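ドアの小さな札について

ダニツァ・ハラース

店の看板について書かれた文章を読むと、たいていは大きな看板の話です。道路から見えるか、夜でも読めるか、色は目立つか、文字は何センチ必要か。私も看板の仕事を少し手伝ったことがありますから、そういう話が大切であることは分かっています。しかし、今日はドアに掛かっている小さな札のことを書きたいと思います。営業時間が書いてある札と、「営業中」「準備中」の札です。私の意見を先に言いますと、小さな店は、大きな看板にお金を使う前に、この札を正しくするべきです。

そう考えるようになったのは、ナムソープに引っ越してからです。ナムソープの商店通りは短い通りで、端から端まで歩いても5分で終わります。パン屋、靴の修理屋、眼鏡屋、薬局、布の店、それから何を売っているのか今でもよく分からない店があります。どの店もそれぞれ立派な看板を出しています。眼鏡屋の看板は夜になると青く光りますし、布の店の看板は木に文字を彫ったもので、私はとても好きです。

ところが、ドアの前まで行くと困ることがあります。靴の修理屋の札には「火曜日休み」と書いてありますが、火曜日に前を通ると開いています。では別の日が休みかというと、それはどこにも書いてありません。布の店には札が二枚あり、一枚はガラスの内側、もう一枚は郵便受けの上に貼ってあって、閉店の時刻が一時間違います。私はボタンを買いに行って、遅いほうの時刻を信じて、閉まったドアの前に立ちました。店の中にはまだ明かりがついていました。看板の照明もついていました。

小さい話だと思われるでしょう。ボタンは次の日に買えばいいのです。実際に私は次の日に買いました。けれども、次の日に来ない客もいます。その客は怒って手紙を書いたりしませんし、店の人に文句も言いません。ただ別の町の店に行くか、家で注文します。店の主人は、その人が来たことも帰ったことも知りません。

看板の会社の人は、看板は店の第一印象だと言います。私もそう思います。ただ、客が印象を受ける場所は道路の向こう側だけではないと思うのです。道路の向こうから看板を見て、渡って、ドアの前に立って、札を読む。この最後の一メートルのところで、客はもう店に入る気持ちになっています。そこで読むものが間違っていたら、がっかりする気持ちは、看板を見なかった場合よりも大きくなります。

では、なぜ札は間違ったままになるのでしょうか。私は何人かの店主に聞いてみました。調査というほどのものではありません。買い物のついでに聞いただけです。

一番多かった答えは、「常連は知っているから」でした。靴の修理屋の主人もそう言いました。火曜日を休みにしていたのは前の主人の時代で、今は水曜日の午後だけ閉めるそうです。常連はみんなそれを知っているから、札を替える必要を感じなかった、ということでした。私はこの答えを聞いて、少し寂しくなりました。札は、常連でない人のためにあるものだからです。引っ越してきたばかりの人、親戚を訪ねてきた人、電車を待つ時間に靴のかかとが取れた人のためのものです。私も最初の一年はそういう人でした。

次に多かったのは、「インターネットに書いてある」という答えです。これは半分正しいと思います。私も出かける前に携帯電話で調べることがあります。しかし、地図に出ている時刻と、店のページに出ている時刻と、ドアの札の時刻が三つとも違うことがあります。そのとき、人はどれを信じるでしょうか。私はドアの札を信じます。店の人が自分の手で、自分のドアに掛けたものだからです。他の人に聞いても、だいたい同じでした。ですから、ドアの札が間違っていることは、ほかの二つが間違っていることよりも罪が重いと私は思います。

三つ目は、「きれいな札を作ろうと思っているうちに時間が過ぎた」という答えでした。これはラサ・ヴァナグスの答えです。ラサはトローンデールで紅茶と食器の店をしています。店の名前はシスティンサイドといいます。表の看板を新しくしたとき、同じ書体でドアの札も作るつもりだったそうです。書体の名前が分からなくなり、看板屋に聞こうと思い、聞くのを忘れ、その間ずっと、前の札に紙を貼って使っていました。紙は日に焼けて、数字の「3」が「8」のように見えました。午後の休憩が三時からなのか八時からなのか、普通に考えれば分かりますが、普通に考えなければ読めない札は、あまりよい札ではありません。

私はラサに、手で書いた札でいいではありませんか、と言いました。ラサは、手書きでは店が安く見えるのが心配だと答えました。

この心配について、少し詳しく書きたいと思います。手書きの札は本当に店を安く見せるでしょうか。私の考えでは、それは字の上手下手とはあまり関係がありません。セロハンテープが黄色くなっている、紙の角が丸まっている、古い時刻を線で消して横に新しい時刻を書いてある、こういうことが店を疲れた感じに見せます。字が下手でも、新しい厚い紙に、太いペンで、曜日と時刻だけがまっすぐ書いてあれば、客は安心します。誰かが最近これを書いた、ということが伝わります。

反対に、とても美しい札で失敗している店もあります。トローンデールの駅の近くに、金色の細い文字をガラスに直接貼った店があります。昼間は後ろの棚と重なって、文字がほとんど見えません。夜は反射で見えません。私は手をひさしのように目の上に当てて、やっと読みました。美しい文字でした。そして、時刻を変えるときには文字を全部はがさなければならないので、たぶん時刻は変わっても文字は変わらないだろうと思います。

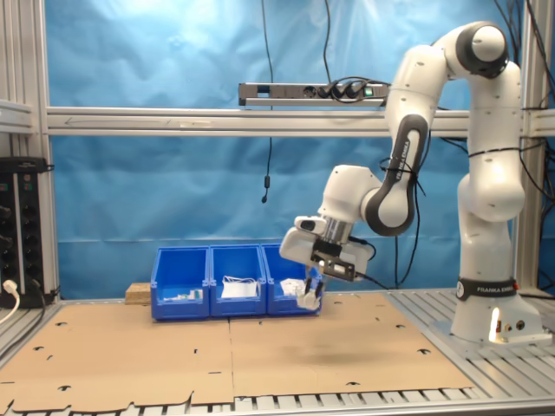 ノルベルト・ルカーチは私の考えにあまり賛成ではなく、時刻を守れない店に正しい札を掛けさせても、札のほうが嘘になるだけだと言いました。子どもが熱を出せば閉めるし、配達が遅れれば開けるのも遅くなる、だから自分なら時刻は書かずに電話番号だけを書く、というのです。

この反対意見は真面目に考える必要があります。一人か二人でしている店では、毎日同じ時刻に開けることは簡単ではありません。大きなスーパーマーケットと同じことを求めるのは不公平です。私の母も昔、毛糸の店を手伝っていましたが、昼に銀行へ行くときは鍵を閉めるしかありませんでした。

それでも、私は電話番号だけの札には反対です。理由は二つあります。一つは、ドアの前で電話をかけるのは、思ったより勇気がいるということです。特に、私のように外国語で暮らしている者にとってはそうです。顔の見えない相手に、急いで、正しい文で、店が今日開くかどうかを聞くのは楽しいことではありません。年を取った人にも、電話が苦手な人にも、同じことが言えると思います。もう一つは、店主が電話に出られるなら、たいてい店にいるということです。

母の店では、ドアの内側に釘が一本あって、そこに「すぐもどります」の札を掛けました。ただ、「すぐ」とはどのくらいでしょうか。客は五分だと思って待ち、母は三十分のつもりでした。あるとき客の一人が、時計の絵のついた札をくれました。針を手で動かして、戻る時刻を示すものです。おもちゃのような札でしたが、それを使い始めてから、ドアの前で怒っている人はいなくなったと母は言っています。母は話を少しよくする人ですから、本当は一人か二人はいたかもしれません。

私が言いたいのは、時刻を守れない日があるなら、守れない日のための札も用意しておけばよい、ということです。普段の時刻の札は動かさないでおきます。そのそばに、今日だけのことを書く場所を作ります。小さな黒板でも、はさんで替えられる紙でもかまいません。「今日は二時まで」と書いてあれば、客は普段の時刻も今日の時刻も分かります。ルカーチの心配は、普段と今日を一枚の札で両方言おうとするところから来ているのではないでしょうか。

お金の話もしなければなりません。私はティヒーという看板の工房で、しばらく見積もりの手紙を書く手伝いをしていました。そこで知ったことですが、店を始める人は表の看板のことは何週間も悩みます。色の見本を家に持って帰り、家族に見せ、また持ってきます。ところがドアの札については、最後に「あ、それも」と言うだけです。開店の前の日に、自分の家のプリンターで印刷する人もいました。工房としても、小さい札の注文は手間ばかりかかるので、あまり熱心に勧めませんでした。これは看板屋の側の責任でもあると思います。

ある日、表の看板に照明をつけたいという相談の電話を受けたとき、今のドアの札は何年前のものですかと聞いてみました。電話の向こうで少し間があって、約15年前だと思う、見てくる、と言われました。見てきた答えは、もう札はない、というものでした。ひもだけが残っていたそうです。それでも照明の注文はそのまま進みました。私はひもの話を工房で何度もしましたが、笑ってくれたのは一人だけでした。

看板に照明をつけることに反対しているのではありません。冬の夕方、光っている看板はありがたいものです。ただ、閉店後も看板が光っている店の場合、客は明かりを見て、開いていると思って来ます。先ほどの布の店がそうでした。明かりは遠くから「いらっしゃい」と言い、ドアは近くで「もう終わりました」と言っています。せめてドアの札が「本日は終わりました」とはっきり言わなければ、客はドアを押して、引いて、もう一度押して、中をのぞくことになります。外から見ると泥棒のようで、あまりよい気分ではありません。

この「営業中」の札を裏返す習慣も、私には気になります。多くの店では、朝に裏返すことは忘れません。客に来てほしいからです。しかし夕方に裏返すことはよく忘れます。疲れていて、早く帰りたいからでしょう。私は夜の散歩のときに「営業中」の札を数えるのをやめました。数えていると夫が先に行ってしまうからです。

リュビツァ・ハーイェクという友人は、札をドアの鍵と同じひもにつけています。鍵を持てば札も手に来るので、忘れることができません。見た目は少し変ですが、よい方法だと思います。ほかに、札を電灯のスイッチのそばに掛けておいて、電灯を消すときに一緒に持っていくという店もありました。どんな方法でもよいのですが、店主の記憶だけに頼らないほうがうまくいくようです。

書き方についても、私の希望を書いておきます。専門家の規則ではなく、ドアの前に立つ者の希望です。

曜日は全部書いてください。「平日」と書いてあると、土曜日が入るのかどうか、国によって、また人によって考えが違います。私は祖国で土曜日の午前を平日のように思っていましたから、最初は何度も間違えました。

休みの日も書いてください。書いていない曜日は休みだろうと考えるのは店の人だけで、客は書き忘れではないかと考えます。

昼に閉めるなら、それを一番読みやすい場所に書いてください。朝から夕方までと大きく書き、昼休みを下に小さく書く店が多いのですが、昼に来る客はとても多いのです。勤めている人は昼にしか来られません。

札は目の高さより少し下に掛けてください。背の高い店主が自分の目の高さに掛けると、私には空を見るような角度になります。車いすの人にはもっと大変でしょう。

そして、店の名前は小さくてもかまいません。ドアの前にいる人は、もうどの店に来たか知っています。店の名前とマークが札の半分を占めて、時刻が下のほうに並んでいるものをよく見ますが、これは順番が逆だと思います。

こういうことを話すと、そんな細かいことを言う客は面倒だ、と思われるかもしれません。前に短い文章で同じことを書いたとき、ヴラチスラフ・ミクシュから長い手紙をもらいました。店は人が生きている場所であって駅の時刻表ではない、という内容でした。よい手紙で、私は何回か読み返しました。駅の時刻表のような町に住みたいかと聞かれたら、私も住みたくありません。水曜日の午後に靴の修理屋が閉まっていて、主人が川のほうへ歩いていくのを見るのは、気持ちのよいものです。私はその午後を取り上げたいのではありません。その午後のことを、ドアに書いてほしいだけです。

手紙への返事にも同じことを書きましたが、私の言葉が足りなかったのか、返事はまだ来ていません。

ところで、ラサの店の札は五月に新しくなりました。書体は結局分からないままで、ラサが自分で書きました。白い厚紙に濃い緑のインクです。「木」の字だけ少し大きくて、よく見ると下書きの鉛筆の線が残っています。表の看板とは全然似ていません。開店の時刻も、昼休みの時刻も、道の反対側からは読めませんが、ドアの前に立てばすぐに読めます。先週、私が紅茶を飲んでいると、知らない人が入ってきて、まだ開いていますか、とは聞かずに、そのまま棚のほうへ行きました。ラサは気がつかなかったようですが、私はそれを見てうれしくなりました。

布の店の札は、今もまだ二枚あります。今度ボタンを買いに行くときに話してみるつもりですが、どちらの時刻に行けばよいのか、まずそれを聞かなければなりません。

最近の記事
・商店通りのひさしは誰のために出すのか
・値札の数字はなぜ小さくなるのか
・木に彫った看板を十年使うということ
・歩道に置く立て看板と雨の日
・ショーウィンドーの季節を替える日

お問い合わせ｜著作権について｜© ダニツァ・ハラース｜ページの先頭へ戻る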